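搜索 请输入关键词 搜索

第三章 箱子里的秩序:散放、码放与分拣

开始这一章之前,请先做一件小事:打开家里最乱的那个抽屉,盯着它看一分钟。剪刀压着卷尺,卷尺缠着充电线,电池滚到了最里面。抽屉不大,东西也不多,可你要找的那一样总在别的东西底下。我很喜欢用抽屉来开这门课,凡是仓库里会遇到的麻烦,抽屉里差不多都有,只是小一号!

前两章讲的是货架和通道,也就是“东西放在哪里”。从这一章起,我们把目光缩到一只箱子以内,讲“东西在箱子里怎么待着”。这个题目听起来窄,其实一展开就收不住。同样一只周转箱,同样一批零件,有人能装70件,箱盖还能平平整整地合上;换一个人来装,放到一半就觉得满了。差别在哪里?在空隙。空隙的形状由物件的形状决定,也由放进去的先后决定,而后一点是我们可以动手改变的。

先把几个词说清楚。物件随手倒入箱中,朝向不加约束,叫散放。物件按同一方向排列,彼此贴靠,叫码放。介于两者之间,方向大致一致但不贴靠的,行业里叫法不一,本书统一称为半码放。初学者常以为散放就是偷懒,码放才算专业,这个看法要改一改。散放入箱快,出箱慢;码放入箱慢,出箱快。哪一种合适,要看这箱东西接下来去哪里、由谁来取、取的时候是一次取空还是一件一件地取。

Novville的一家五金配件仓库给过我很深的印象。主管Roksolana Levchenko带我看他们的收货区,那里的小件一律散放,进了拣货区却一律码放,中间隔着一张长桌,桌边的人做的就是“翻箱”。我问她为什么不在收货时就码好,她说试过,每到星期二大货车进场,门口就堵得走不动路。后来他们把码放挪到下午三点以后,堵的问题就没有了。同样的工作量,换一个时间、换一个位置,整条线都顺了。我听完当场就在本子上画起了流程图。
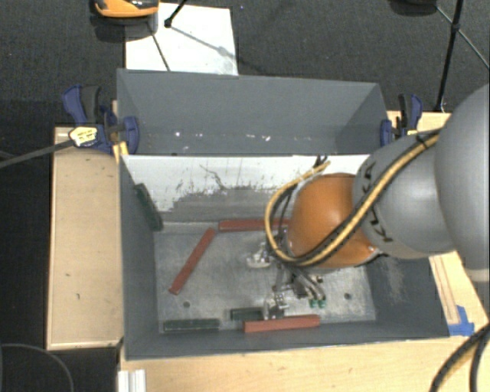
条形物件是练习观察的好材料,比球和方块都要好。球怎么转都一样,方块转来转去也只有那么几种坐姿,条形物件就热闹多了:它能平躺,能斜放,能竖起来,还能一头着地一头靠墙。箱子里左后角那根绿色的就是这样,陡陡地倚着箱壁,下端落在箱底的角上;红色的三根则各有各的躺法,一根横在后面,一根在左边斜着,一根几乎平行地挨着前壁。请你先别急着想怎么收拾,先问自己:如果只许动一根,动哪一根能让剩下的变得最好拿?这个问题没有唯一答案,课堂上往往能吵上十分钟,我每次都听得很高兴。

靠壁的物件值得单独说几句。箱壁会挡手,也会挡夹具。一根条形物件紧贴箱壁时,靠墙的那一侧没有下手的地方,只能从两端或者从上面想办法。倚墙斜立的又不同,它高出来的一端容易够到,可一碰就可能滑倒,倒下去还会撞上旁边的物件。因此本书把箱内空间分成三个区:中央区、贴壁区和角区。中央区最好取,贴壁区次之,角区最难。这个划分很粗,但很管用,后面几节会反复用到。

再说颜色。分拣最直接的依据就是颜色,红归红,绿归绿,小孩子都会。可是颜色只告诉我们“该去哪儿”,不告诉我们“先拿谁”。Jorov的培训师Flynn Tuhiwai有一个练习我至今还在用:他让学员先按颜色分一遍,再把东西倒回去,按好不好拿的顺序重新分一遍,两次都计时。他班上有位学员第一遍用了32秒,第二遍用了17秒,自己都不敢相信,非要再来一次。物件一样,箱子一样,手也一样,改的只是顺序。当然,不是每个人都能快这么多,物件越杂,先后次序的影响才越明显。

箱子本身也参与其中。壁高的箱子装得多,取底层物件时手腕却要弯得很深;壁低的箱子取着舒服,运输时又容易颠出来。箱底的材质决定物件滑不滑,箱口的大小决定两只手能不能同时进去。选箱子时,请把这些和物件的尺寸放在一起考虑,光看容积是不够的。

本章分为四节。第一节讲如何记录一箱散放物件的状态,用的是一种很简单的俯视草图;第二节讲取放顺序;第三节讲翻箱,也就是从一只箱子转到另一只箱子时怎样顺便完成码放;第四节是综合练习,需要两只同样大小的箱子和15件条形物件,积木、筷子盒、粉笔盒都可以,长短最好一致。

动手准备

请在上第一节之前把材料备齐,并完成下面的记录。

把15件物件从一只手掌的高度倒入箱中,不要用手拨动。画一张俯视草图,标出每一件的朝向,倚着箱壁的另加一个小三角。然后在草图上圈出你打算最先取出的三件,在旁边写一句理由。草图不必画得好看,画得出谁压着谁就行。

3.1 给一箱东西画像

俯视草图的第一笔永远是箱口的轮廓。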